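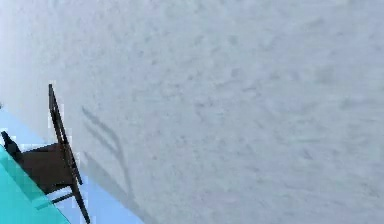

Quintela Neighborhood Chorus Opens Its Doors for a Spring Season of Singing, Soup and Old Songs

QUINTELA - The Quintela Neighborhood Chorus is very happy to announce that its spring season will end this May with a free Sunday afternoon concert at Murkon Hall, and that everyone in town, whether they sing like a lark or only hum along in the car, is warmly invited to come and stay for soup afterward.

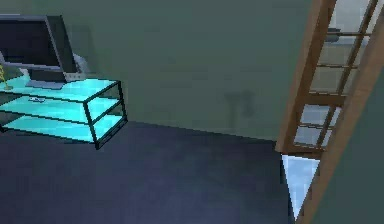 By Rochelle Nakamura
Quintela Neighborhood Chorus

The program is called "Songs We Were Raised On," and it has been a long time in the making. Last fall we asked our neighbors to send us the songs they remembered from kitchens, back porches, school buses and long drives to see their grandparents. We were hoping for a few dozen. We received 240, some of them on the backs of envelopes, and one sung over the telephone by a gentleman who could not recall the title but knew all the verses, including a couple we suspect he wrote himself.

Our music director, Leonilde Magalhães, spent most of the winter going through them at her piano, and she has picked out a program that runs from lullabies and work songs to a very lively polka that the tenors have been practicing a little too loudly.

"I thought I knew a lot of songs until I opened that box," said Magalhães. "There was a Portuguese lullaby in it that my own grandmother used to sing, and I had to get up and make a cup of tea before I could go on. I hope people will come and hear one of theirs, and I hope they will sing it with us, because we have left plenty of room for that."

The chorus now has 153 members, the most in its history, and there has never been an audition. New singers simply turn up on a rehearsal evening at 7 p.m., find a chair next to somebody friendly and borrow a folder. Our youngest section, the Vota Street Children's Choir, will join the grown-ups for six of the songs and will have the stage all to themselves for a round about a frog, which they have asked us to mention.

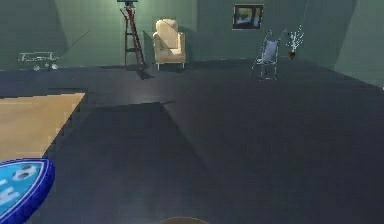 The afternoon begins at 3 p.m., with doors opening half an hour earlier, and lasts almost two hours with an intermission. Murkon Hall seats 454, and seats are not reserved, so families who would like to sit together may want to come a bit early. Large-print song sheets will be handed out at the door. Soup and bread will be served afterward by the Giveck Bakery, whose owners have sung alto and bass with us for years - and yes, there will be the barley one.

Admission is free. Anyone who would like to help with the cost of sheet music can leave something in the basket by the coats, and canned goods for the Quintela food pantry are welcome too.

Members of the press who would like to sit in on a rehearsal or speak with Leonilde Magalhães are asked to contact Rochelle Nakamura at the chorus office, weekday mornings.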